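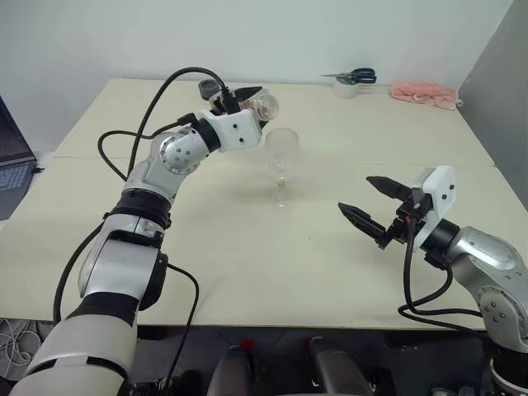 ## 4.3 Setting the glass and pouring

This section applies to stemmed glasses used on the Lelstead two-panel table. For tumblers and mugs, see section 4.5.

### Before you start

- Check that both table panels are level with each other. A step at the seam can tip a glass with a narrow foot.
- Wipe the tabletop and let it dry.
- Rinse the glass and the pouring vessel in plain water. Do not use detergent on glasses that will be weighed.

### Placing the glass

1. Hold the glass by the stem and set it upright on the table.
2. Make sure the whole foot rests on one panel. The foot must not cross the seam.
3. Leave at least 100 mm between the foot and the front edge of the table.
4. Press lightly on the rim. If the glass rocks, move it and repeat step 2.

### Pouring from a plastic cup

1. Fill the cup with no more than 122 ml of water.
2. Bring the lip of the cup over the bowl of the glass before tilting.
3. Tilt slowly until the water runs in a thin, steady stream.
4. Stop when the glass is one-third full. Return the cup to upright before moving it away.

**CAUTION:** Thin plastic cups bend when squeezed. Hold the cup just firmly enough to keep it from slipping.

### Pouring from a small jar

1. Remove the lid, if fitted, and set it aside.
2. Fill the jar with 33 ml of water.
3. Hold the jar by the body and tilt it over the center of the bowl.

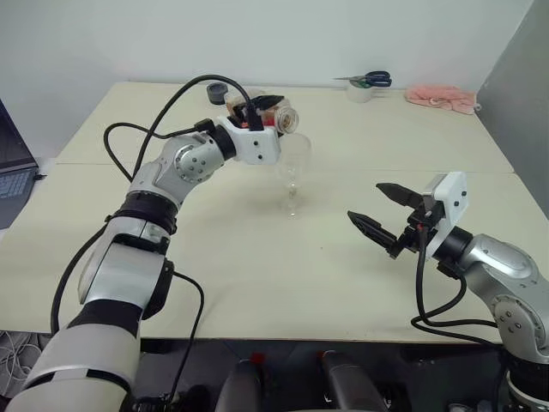
4. Keep the jar clear of the rim. Contact between glass and glass can chip either one.
5. Hold the tilt for a few seconds after the stream stops, then turn the jar upright.

**NOTE:** A small amount of water stays in the jar. Do not shake it out over the glass.

### After pouring

Empty the glass, dry the foot, and check the rim for chips. Discard any chipped glass. Replacement stemmed glasses are listed in the Murnon parts sheet under item 687.

Changes to fill volumes must be approved by Viera Jurčo and entered in the table log.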